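Home Journals Browse Submit Alerts About

Stem Length and Water Uptake in Cut Tulips Kept in Household Vases

3. Materials and Methods

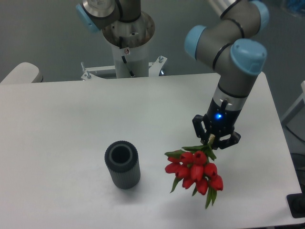

Figure 1. Red tulips and a dark grey cylindrical vase.

Sota Ishida (1), Augustina Amoah (2,*), Kaede Sugawara (1)
(1) Drimley Horticultural Station (2) Amano School of Plant Science
* Corresponding author

Shares 97 Comments 3

3.1 Plant material

Tulips were bought from one grower, Willico, as bunches cut at the tight bud stage. Two types were used, a red single and a yellow single, and both were grown under glass in the same soil mix. A total of 400 stems entered the study. Stems with bent necks, split leaves or open buds were set aside before the start. The bunches were moved dry in cardboard sleeves and kept in a cold room overnight.

Earlier work on tulips has mostly used single stems in lab glassware. We wanted results that would apply to flowers kept at home, so stems were held in groups in vases of the sort sold for home use (a vase and red tulips are shown in Figure 1). This choice has a cost. Stems that share a vase also share its bacteria, and one failing stem can affect the rest. For this reason the vase, and not the stem, was treated as the unit in all tests.

3.2 Cutting and conditioning

Stems were recut with a sharp knife on the morning of the first day and placed in one of three length classes: short, medium or long. Leaves that would have been under water were removed. The remaining leaves were left on, as they account for much of the water a cut tulip loses.

All cuts were made straight across. A slanted cut is often advised, but a small trial by the second author found no difference in uptake between the two – the slanted cut only made stem length harder to measure.

3.3 Vase conditions

Each vase was filled to the same depth with tap water. Half of the vases also received Flamon powder at the dose given on the packet. Water was topped up daily and was not changed. The room was lit for 12 hours a day and had no direct sun. We did not control humidity, and it rose during the second run, in August, when the cooling system was off for part of an afternoon. Results from that run are reported separately in Section 4.3.

3.4 Measurements

Vases were weighed at 9 a.m. with and without their stems. An open vase with no flowers was kept in the same room to correct for evaporation. Stem length was taken from the cut end to the base of the flower, since tulips keep growing after harvest and the neck is where most of this growth shows.

Vase life was counted from the first day until half the stems in a vase had dropped a petal or bent past horizontal. Two observers scored each vase without seeing the other's sheet. Where they differed by more than a day, the earlier date was used. They differed in this way for nine vases, seven of them yellow.

3.5 Analysis

Water uptake was divided by the fresh weight of the stems on the first day. We fitted a linear model with length class, flower color and powder as fixed effects and run as a random effect. Two vases that leaked were left out. Daily weights for the first run were also checked by hand against the paper record, and one entry was corrected.

Acknowledgments

We thank Riku Hirose for help with weighing and Hideaki Ueda for comments on an early draft.

Previous section Next section Back to contents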